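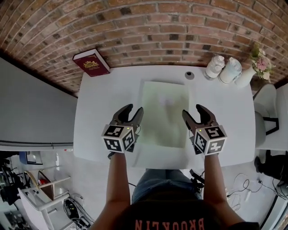
Page last changed: May, revision 16

Orulton Table Guide
Section 3: Setting out and looking after the white rectangular table

3.1 Scope

This section covers the placing of the Orulton table against a wall, the use of the cable hole, the arrangement of standing items on the top, and routine cleaning. Assembly of the legs is dealt with in Section 2. Loading limits for the Kudier shelf unit are given in its own leaflet.

3.2 Placing the table

1. Clear the floor along the wall where the table is to stand.
2. Decide which long edge is the working edge. The cable hole must lie on the side away from the working edge.
3. Lift the table into place with two people. Do not drag it.
4. Leave 3 cm between the table top and the wall. On bare brick, measure from the brick that projects furthest and not from the mortar joint.
5. Leave 1000 mm of clear floor in front of the working edge. Chairs and floor baskets go to the side of this area.
6. Check the top with a spirit level in both directions and adjust the feet. Turn each foot clockwise to raise the corner.

CAUTION: Keep fingers clear of the gap between the top and the wall when pushing the table back.

Note: Where a cabinet stands beside the table, make sure its doors open fully before the feet are adjusted.

3.3 Cable hole

The round hole near the far edge takes the lead of a lamp or other small appliance.

1. Unplug the appliance.
2. Pass the plug down through the hole from above. If the plug is too large, run the lead over the far edge and leave the hole empty.
3. Secure the lead under the top with the clip supplied (part 2321).
4. Plug in and check that the lead hangs slack.

CAUTION: Do not stand vases or open jars of liquid beside the hole when a lead is fitted.

3.4 Arranging items on the top

Tall and breakable items belong along an outer edge, away from the reach of the forearms. The middle of the table is kept for the work in hand.

1. Place the tray first. Lay it flat in the middle of the top, square to the working edge, and within easy reach of both hands.
2. Stand lidded jars at the side of the table. Glass and ceramic jars may stand next to each other provided that their lids lift off without touching.
3. Place a vase beyond the jars, with the stems leaning towards the wall. Flowers may rest against brick. On painted walls, turn the vase until the leaves stand clear.
4. Lay books closed and flat in a far corner. A hardback may lie at an angle if no part of the cover overhangs the edge.
5. Sit or stand at the working edge and extend both arms over the tray. Move anything that is touched by a sleeve or elbow.

Note: A shallow tray is recommended. The Plamport tray with raised handles can be used but must be turned so that the handles are at left and right.

Note: Items not in use should go on the cabinet or in a basket on the floor, clear of the chair legs.

3.5 Cleaning

1. Remove all items, starting with glass and ceramic.
2. Brush off dust and grit. Mortar dust from a brick wall will scratch the top if it is wiped while dry.
3. Wipe with a damp cloth and a little washing-up liquid, working from the far edge to the working edge.
4. Wipe round the cable hole with a wrung-out cloth. Do not let water run into it.
5. Dry with a soft cloth.
6. Wipe the underside of the tray before putting it back.

CAUTION: Do not use scouring powder, bleach or solvent on the top. Polishchuk surface cream may be used on the legs only.

For marks left by flower water or pollen, see Section 5, Stains.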